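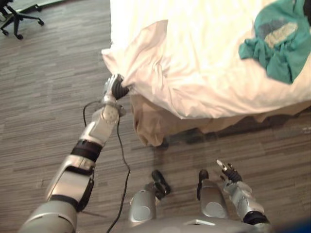
jbosman
We have a budget round coming up and I need to put a number in for a second two-armed robot. The first one does bed making practice and nothing else at present. I would like opinions before I send the form in. The price of the machine is the easy part. What I can't settle is how much to allow for spares, bedding and cabling. The left arm has its gripper closed on a fold of the duvet at the side of the bed, and the cable from that wrist loops out and drops down to the floor, so you can see why cabling is on my list. I have 400 euros down for cables and 1578 for a spare gripper. Is that sensible for 18 months of use?

Jasper

hanna_j
The gripper figure looks fine to me. Cables look low. We went through more than we planned at Plarkulau, mostly the wrist ones, and the supplier only sells them as a set. Ask for the price of the set before you fill anything in.

Also check the delivery time. Ours took seven weeks and we had no spare in the cupboard.

wcieslak
I would question the second robot before the cables. Do you have enough people to run two? We bought a second one in May because the money was there, and it stood idle until we had trained someone. A part-time operator would have done more for us.

jbosman
Fair point. We have two people trained and a third starting. The reason for a second machine is that the first is booked all day and we want to start on folding towels without stopping the bed work.

wcieslak
Then look at running the first one in two shifts. It costs you wages but no floor space, no second service contract and no second set of spares. I did the sums for our place and shifts came out cheaper for the first year. After that it was close.

teresa_z
Shifts wear the one machine out faster, Waldemar. You have to put that in the sums too. Our service contract with Adarard goes by running hours, so doubling the hours put us in the next price band. I would still say buy, if the third person is definitely starting.

On cables: clip the slack along the forearm. Costs next to nothing. A long loop hanging from the wrist will catch on something sooner or later, a bed corner or a chair base.

hanna_j
Agree with clipping, but leave enough slack for the wrist to turn all the way. We clipped ours too tight and pulled a connector out.

milosz_n
Don't forget the bedding. Duvet covers get pulled about all day and ours needed replacing far more often than I had allowed for. Buy plain ones, all the same size, from one shop. If you change the type halfway through, the results are hard to compare.

jbosman
I had bedding under "sundries". I will give it its own line.

Teresa, does your contract cover the gripper pads?

teresa_z
No. Pads count as consumables. We buy them separately.

wcieslak
Same with Bilten, no pads. I still think shifts first, but if you do buy, get the service terms in writing before the order goes in.

jbosman
Will do. I've asked for the cable set price and a quote by running hours, and I'll post both when I have them.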